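4.3 Care of the Skallasik mug tree and tableware

Applies to the Skallasik mug tree with four pegs and to shallow round pieces from the same range. Use a clean microfiber cloth with a hemmed edge, 40 cm square.

1. Clear the area of the table where the parts will stand. A matte surface shows scuffs, so lift the parts – do not slide them.

2. Stand the mug tree on its square base, away from the table edge. Check that the post is seated firmly before loading the pegs.

3. Wash round pieces by hand in water no hotter than 40 °C. Rinse.

4. Fold the cloth once and press it flat into the bowl of the piece. Wipe from the center out to the raised rim.

5. Turn the cloth to a dry side and wipe the rim separately.

6. Wipe the post and pegs with a barely damp cloth. Let the wood air-dry for 2 hours before hanging mugs.

CAUTION: Do not soak the mug tree. Standing water will raise the grain and loosen the pegs.

NOTE: Maximum load per peg is 200 g on the Urio version. For other versions, see the label under the base.

Blue cloth and light-blue tableware.
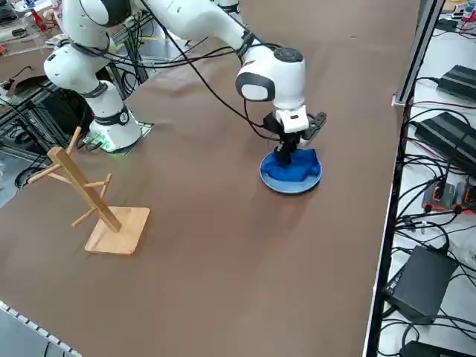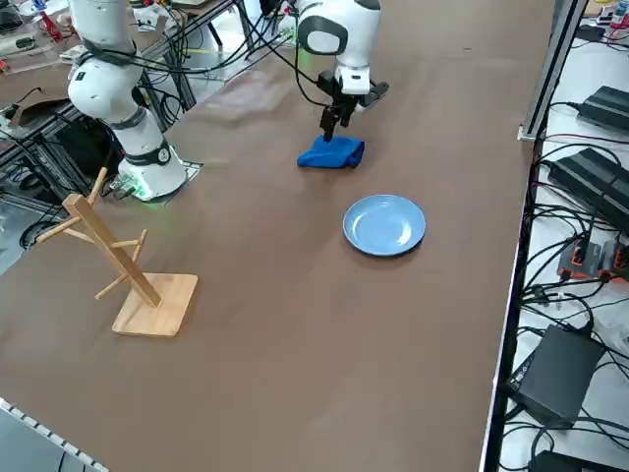
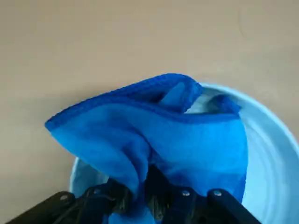 Can the cloth be machine washed?
Wash it at 40 °C with similar fabrics and leave out fabric softener – softener coats the fibers and reduces absorbency. Hang to dry.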